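The Wall on Athumani Street

Lempi Heiskanen got the wall because the first painter moved away. The letter from the building owner said she had nine days, a fee of $500, and no say over the size. The wall was 50 feet long and faced a parking lot. It had been beige for as long as anyone on Athumani Street had lived there.

She went to look at it in the early morning with a thermos and a folding ruler. The brick was rough at the bottom and smoother higher up, where someone had patched it with cement. A drainpipe ran down the left side. She wrote "pipe" in her notebook and drew a line under it.

Before this she had painted only on plywood, in her brother's garage. She had sold 2 of those panels, one to her dentist and one to a man who wanted the frame. She did not mention any of that to the owner.

Nathalie Grewal ran the paint store on the corner. She had painted walls herself for a long time and had stopped when her shoulder went bad. She kept the spray cans behind the counter in a locked case and asked every customer what they meant to do with them.

"A wall," Lempi said.

"Which wall?"

"The beige one."

Nathalie unlocked the case. She put out six cans of Druler primer and then took three of them back. "You don't want to prime all of it," she said. "Leave some of the brick alone. It drinks the color differently. What are you putting up there?"

Lempi said she didn't know yet. She had made sketches of a river, a heron, and her grandmother's face, and she liked none of them. Nathalie told her to come back after closing and bring the sketches.

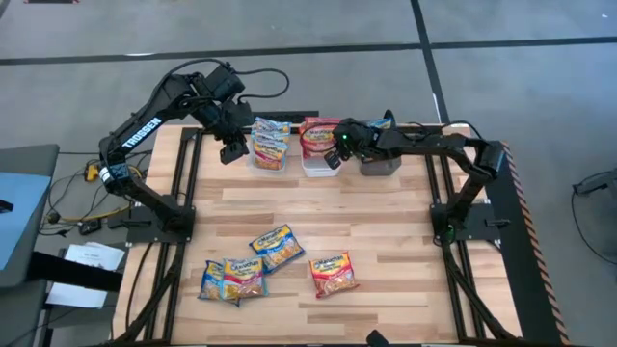
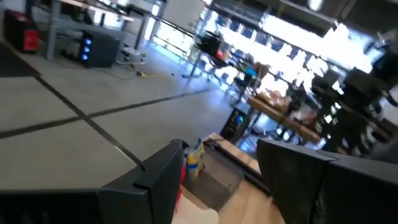

They sat in the back room of the store with the sketches spread over a stack of drop cloths, and Nathalie went through them without speaking. She put the heron aside, then the river. She held on to the face for a while. "The drawing's good," she said, "but you've picked the colors of a bank." She told Lempi to build the whole palette from some ordinary piece of trash, the way she used to do it herself, and the one she named was a crumpled packet in yellow, blue and white. Yellow for the light side of the face, blue for the shadow, white last and not much of it. Lempi wrote this down. Then she asked what to do about the drainpipe.

"Paint over it," Nathalie said. "It's part of the wall."

The first two days went to primer and chalk. Lempi marked a grid and lost it when it rained overnight, so she marked it again. She rented a scaffold from a place called Drevesero that charged by the day and delivered it with one wheel missing. The driver said he would bring the wheel the next morning and he did.

On the third day she started the shadow side of the face. The blue ran. She had held the can too close, and long drips came down from the cheekbone almost to the ground. She climbed down and walked to the far end of the lot and looked at it for several minutes. A woman loading groceries into her car looked at it too.

"Is she crying?" the woman asked.

"No," Lempi said. "That's a mistake."

"Oh," the woman said. "I liked it."

Lempi did not fix the drips that day. She worked on the hair instead, which was mostly brick with a few hard lines over it. By evening her finger hurt from pressing the nozzle and she could not close her hand around her fork at dinner.

Nathalie came by on the sixth day and stood with her coat buttoned. Half the face was blue and half was still chalk. She looked at the drips and said she would have stopped them at the jaw. Then she said it was not her wall. She had brought a can of yellow, a Ploltenex, older than the rest, with rust around the rim.

"They don't make this one now," she said. "Use it on the forehead. There's enough for the forehead."

There was enough for the forehead and a little of the nose. Lempi finished the nose with a newer yellow, which was greener, and she could see the place where one stopped and the other began. From the street it looked like the edge of a shadow.

The white went on during the last afternoon. She put one line along the lower lip and one small patch in each eye, and then she shook the can and set it down. The owner came out to the lot with the check in an envelope. He asked who it was.

"My grandmother," Lempi said.

He looked up at the pipe, which ran down through her left ear — blue at the top, then yellow, then blue again.

"Did she live around here?"

"No. She never left Finland."

He nodded and gave her the envelope, and asked when the scaffold would be gone, as he had a tenant who needed the space.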